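# Omia two-arm cable demonstration

Omia is a two-arm work setup for handling network cables at an equipment rack. It is sold by Grurlow as a complete set: two arms, two grippers, one control unit and the mounting parts for both arms. Visitors can see it at work at the Jellura workshop during the November open day, and at other times by arrangement.

## What is shown

The demonstration uses ordinary patch cables and a small network device beside slotted rack rails. One gripper works at the plug end of the cable. The other holds or steadies whatever needs to stay put. Both arms are driven by an operator for the first part of the visit. In the second part they repeat a stored routine, and the operator only starts and stops it.

A session lasts 45 minutes. Questions are taken throughout, and visitors who want to try the hand controls can do so at the end. The routine runs at reduced speed when guests are in the room. 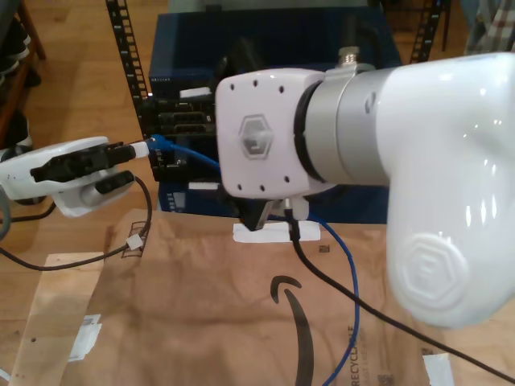
**Can we bring our own cables?**

Bring up to 7, with standard plugs, and leave them at the desk when you arrive. Fiber cables are not handled at the demonstration.

## Grippers

The set comes with two-finger grippers. The finger pads are replaceable and are held by two screws each. Pads for thin plugs and pads for thicker cable are both in the box. Swapping a pair takes a few minutes with the supplied key, and the gripper has to be zeroed again afterward from the Seok control panel.

Cables with broken latch clips should be taken out of the routine. The arms will still pick them up, but the plug will not stay seated.

## Control unit

Seok is the control unit for both arms. It stores 100 routines. Routines can be copied to a memory stick and loaded on another unit if the software version matches. The stop button is wired separately and works when the screen is locked.

## Space and power

- Clear floor or bench area: 700 mm in front of each arm
- Power: one grounded wall outlet for the control unit
- Surface: flat and firm, wood or concrete

Loose items inside the work area should be entered in the routine as obstacles or moved out before it starts.

## Visiting

Doors open at 10 a.m. Stay behind the floor tape while the arms are powered. Hamish Lamont runs the demonstrations and answers questions about delivery, training and spare pads. Group visits need to be booked through the Jellura front desk, and prices are given on request.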